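Jornada de puertas abiertas en Serkport: de la cantera al taller de corte

El 26 de julio la empresa Le Roux abrió al público su taller de Serkport y, por la tarde, la cantera de Kerkton, de donde sale buena parte de la piedra que trabaja. La visita era gratuita, con inscripción previa, y se hacía en grupos de 20 personas. El nuestro entró a primera hora.
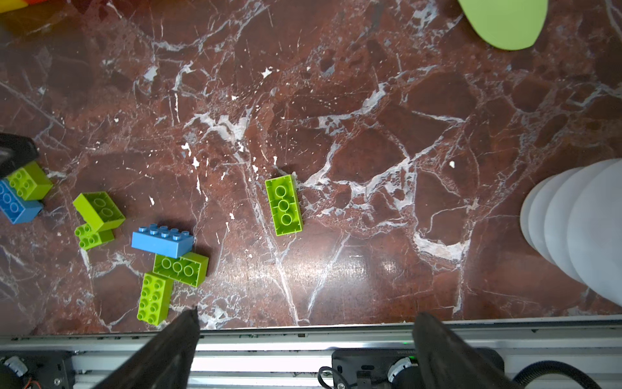

Texto y fotos: Maite Olabarri

El taller queda en la carretera del puerto, pasado el segundo puente. Quien llegue en transporte público tiene que bajarse en la parada de la lonja y caminar un buen trecho por un arcén estrecho, con camiones. A los que íbamos en coche nos hicieron aparcar en la explanada de los bloques, entre dos filas de piedra sin desbastar numerada con pintura.

En la entrada repartieron casco, chaleco y tapones. Antes de pasar a la nave hubo una charla corta sobre seguridad y otra, más larga, sobre los tipos de piedra. De esta segunda me quedo con la distinción entre el mármol en sentido geológico y lo que en el comercio se vende con ese nombre. Para un geólogo, el mármol es una caliza o una dolomía transformada por la presión y la temperatura. Para un marmolista es casi cualquier roca carbonatada que admita pulido, y ahí entran muchas calizas rojas y marrones que nunca llegaron a recristalizar del todo. Las vetas blancas suelen ser calcita que rellenó fracturas de la roca. Los tonos rojizos se deben a los óxidos de hierro.

La variedad de la casa se llama Sadden y se extrae en Kerkton. Según explicaron, dos bloques contiguos pueden dar tablas muy distintas, y por eso en los pedidos grandes se reserva el bloque entero. Un cliente que pide una encimera suelta elige la tabla en el almacén, de pie, con luz natural. Recomiendan no elegir por catálogo.

La primera máquina del recorrido es el telar, una batería de flejes de acero con segmentos de diamante que baja muy despacio sobre el bloque y lo corta en tablas de 2 centímetros. Va refrigerado con agua todo el tiempo y el ruido es considerable incluso con tapones. El agua sale blanca, pasa a unas balsas de decantación y vuelve al circuito. El lodo que queda en el fondo se prensa en tortas y se lleva a una cementera. Una señora del grupo preguntó si servía para el huerto. Le contestaron que en suelos ácidos puede usarse, aunque ellos no lo venden.

Después viene el resinado. Las tablas con fisuras entran en un horno suave para secarse y reciben por encima una capa de resina que penetra en las grietas. En la parte de atrás se les pega una malla de fibra de vidrio. Esto se hace con casi todos los mármoles veteados del mercado y conviene saberlo a la hora de comprar: la resina resiste mal el sol directo y puede amarillear, así que una pieza pensada para una cocina interior quizá no valga para una terraza.

El pulido fue lo que más tiempo nos ocupó. La tabla avanza por una cinta bajo una fila de cabezales giratorios, cada uno con un abrasivo más fino que el anterior, y al final sale con brillo. Nos dejaron tocar muestras de los tres acabados que hacen:

Apomazado: mate y liso. Disimula los arañazos, pero se mancha antes.
Pulido: brillante, con el color más intenso. Marca enseguida el limón y el vinagre.
Envejecido: cepillado, de tacto irregular. Es el que venden para suelos. 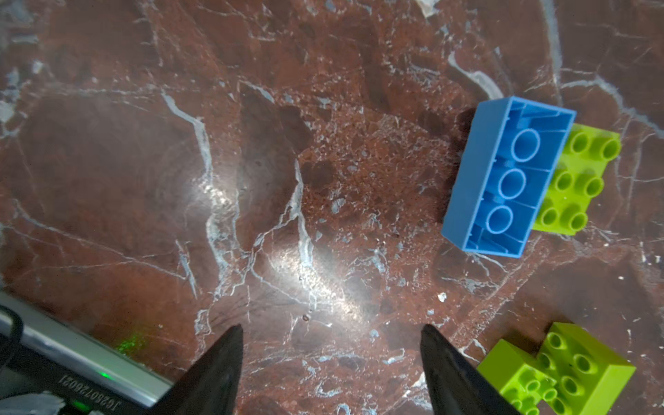 Superficie pulida de tono pardo rojizo, con vetas blancas y gris pálido.

A media mañana hubo un descanso con café y bollos en el comedor del personal. En la pared tienen fotografías antiguas de la cantera, de cuando los bloques bajaban al puerto en carretas, y un mapa con los frentes ya agotados. Me habría gustado verlas con más calma, pero el grupo siguiente esperaba en la puerta.

La última parte de la nave es el taller de medida. Allí se cortan encimeras, peldaños, alféizares y lápidas, estas últimas todavía una parte importante del trabajo. Los cantos rectos salen de máquina y los curvos se rematan a mano con una radial pequeña y tacos de lija al agua. Hay también un rincón con retales a precio fijo, 30 euros la pieza, y varias personas salieron con una bajo el brazo – yo misma me llevé una para apoyar las macetas.

Sobre el mantenimiento dieron consejos bastante sencillos. Jabón neutro y un paño bien escurrido para el día a día. Nada de antical ni de productos con lejía. Las manchas de grasa se tratan con una pasta de bicarbonato y agua, tapada con film durante una noche, y si no salen a la primera se repite. El hidrofugante hay que renovarlo cada cierto tiempo, según el uso; para saber si toca, se echan unas gotas de agua y se mira si la piedra oscurece.
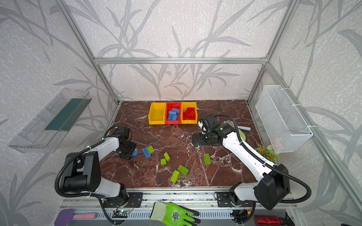
Tablero de aspecto marmóreo rojizo con vetas blancas; al fondo, una caja amarilla vacía y otras dos, roja y amarilla, con piezas de construcción.

Por la tarde un autobús nos subió a Kerkton. La carretera tiene muchas curvas y el último tramo es pista de tierra. La cantera está a 650 metros de altitud, en la cara norte del monte, y desde el mirador se ven la ría y los depósitos del puerto. Se trabaja a cielo abierto, en bancos escalonados. El corte se hace con hilo diamantado, que se pasa por dos taladros que se encuentran dentro de la roca y se tensa con una máquina sobre raíles. Ya no se usan explosivos para sacar bloque, solo para retirar el estéril de la parte alta.

No pudimos bajar al frente porque había maquinaria en movimiento. Vimos desde la barandilla cómo volcaban una bancada sobre un lecho de tierra, que amortigua la caída y evita que se parta. Entre el aviso de la sirena y el vuelco hubo una espera larga, al sol y sin sombra. Conviene llevar gorra y agua.

La zona ya explotada se está rellenando con el propio estéril y se ha plantado retama y encina en los bancos más antiguos. Las encinas están todavía muy pequeñas.

El regreso a Serkport fue a media tarde. Está prevista otra jornada en septiembre, con el mismo recorrido por el taller; la subida a la cantera dependerá del tiempo. La inscripción se hace por teléfono o en la oficina de Le Roux, y para entrar en la nave se exige calzado cerrado.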